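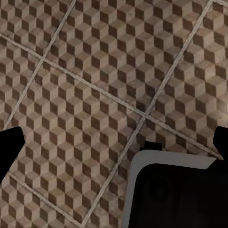 My mother-in-law calls it penance, and she may be right: we have spent 40 weekends restoring a hallway we walk through in 3 seconds.

Old houses in Iltcombe come with a smell, a draft and a floor somebody once covered in glue. Ours had all of these, plus a layer of green carpet that the realtor described as "cheerful." Under it lay pattern, or the rumor of pattern.

The experts disagree on glue. Gerier, the salvage yard by the river, swears by hot water and patience. Dimitriou, the tile shop across the street, swears by a $587 steamer that it happens to rent out. We tried patience until April. Then we rented the steamer.

Replacements are the real sport. Gerier quoted us $988 for a crate of old tiles – chips included at no extra charge – and threw in a lecture on grout. We bought the crate. Half of it is still in the hall, where visitors step around it and say how nice the floor must be underneath.

The kitchen has linoleum. We are leaving the linoleum alone.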